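Speaker notes: Building hand-held grippers in a shared workshop
Caradog Trevor
7 Apr 2026

Opening (keep it short, the demo needs the time)

Hi everyone. I'm Caradog, I build things at Kurkia, the shared workshop behind the old Zollska print shop. Tonight is about grippers you hold in your hand and squeeze, and how far you can get with a printer, a drawer of screws and some patience. Ask for a show of hands: who has printed something that moves? Who has printed something that moves twice?

Why hand-held

I started with an arm. I loved that arm. I also spent most of a winter chasing backlash in the shoulder joint and never picked up so much as a sock. With a gripper in your hand your own shoulder does the shoulder's job, and you get straight to the good bit, which is fingers touching things. You record what the fingers did and where they were, and the arm can come later, when you've got something worth teaching it.

Pass the first finger set around here. Tell them they can bend it. Really bend it!

The body

Two big printed shells and a handle. First version took 40 hours on the printer at Kurkia, and I got the handle angle wrong, so my wrist was cooked after ten minutes. Tilt it more than you think. The colour is whatever filament is on the spool, so don't read anything into that.

Mention the screws: the long ones go at the back. I've split a shell doing it the other way and I'd like to save somebody else the grief.
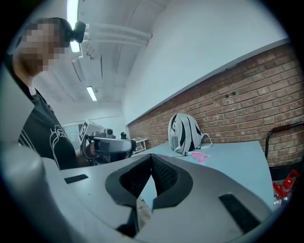 Fingers are where I'd put all your spare time. Mine started as flat paddles and anything round just squirted out the side, so I went hunting for grip. Compare the big grey one up close, with its two black fingers coming together in a V: there's a textured mesh pad on the inside of each and a thicker dark rim around it. The rim is my favourite part of the whole design, because an edge with a bit of body to it can get under something thin lying on a table. Pause here and let people look at the pads. The white one being held over the table has a curved pad on its front jaw, and I'll come back to curved versus straight in the questions if there's time (there's never time).

Markers and cameras

Square marker on top, small camera beside it. Print the marker matte. Glossy ones throw glare from overhead tubes and the tracking drops out exactly when you're doing something interesting. Glue it to something flat and stiff, then measure it with calipers and type in the number you measured, never the one you meant to print.

Logging goes through Hodoroagă, my little script. Last long run gave me 3720 clips and I threw out about 1000 where I'd bumped the lens. Still thrilled with that.

Demo

Pegs first, then the tea towel. If the towel works, stop talking and do it again.

Wrap up

Files are on the bench computer under Tultska. Come and squeeze one!

Recent talks
Belt drives without tears
Fixing the workshop bandsaw
Soldering for the impatient
Printing in flexible filament

Contact the workshop | © Kurkia | Back to top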